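Notebook, Bickerstaff room, December

In at 8:40. Heat was off again, turned it up, no idea who turns it down.

Main job today is the round table and the window counter. The counter has turned into a dumping spot and I want it back before the Turnthorpe parts come in. Leokadia Nowicki was in first half of the morning, then had to go to the Wavgate call.

Order of work, more or less as it happened:

Cleared the round table completely. Wiped twice, second time with the alcohol because of the tape gunk. Still a gray ring near the rim that won't come off, leave it. Checked the legs, one foot was backed out a full turn, tightned it. No wobble now with both elbows on it.

Trays. Decided on one tray on the table at a time, the rest stay on the shelf. Leokadia wants the color to mean something (green = in progress, anything else = finished or waiting). Fine by me as long as we write it on the wall. Not written on the wall yet.

Yellow strips: cut new ones from the roll, the old ones had gone curly. Cut length 51 mm, that sits OK in the tray without riding up on the edge. Roll number 1207 if we need to reorder. Stasasent had it last time, took forever.

Window counter. Jugs and the small containers got shoved to the left so I could get at the sill. Sorted by label, wiped the drips. Anything without a readable date goes in the bin by the door — I am not guessing again. Question for L.: do the small ones need to be out of the sun? The sheet says cool and dry, and that window gets everything after lunch.

Sweeping. Under the table is worse than it looks. Found two washers and the missing hex bit. Cable still runs over the floor by the table, wants a cover or at least tape. Put on list.

Inventory sheet: line 1883 is wrong, says shelf B, stuff is on C. Fixed in pencil. Somebody please fix it in the actual file.

Afternoon, back at the table with a tray out.

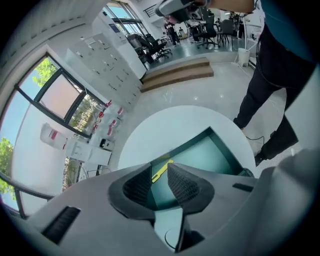 Green tray on the round table w/ yellow strip in. Big jug is on its side, left end of counter.

Stand the jug up!! Check the cap while you're at it.

Tray position: middle of the table is too far to reach from the door side, closer to the window is too bright. Try a hand's width off center tomorow and mark it with pencil, not tape (see gunk, above).

Still open
— floor cable
— color note on wall
— labels facing out on the counter, all of them
— ask Stasasent re roll 1207, lead time
— Turnthorpe delivery, need the lower shelf free by then

Left 5:15. Key back on the hook.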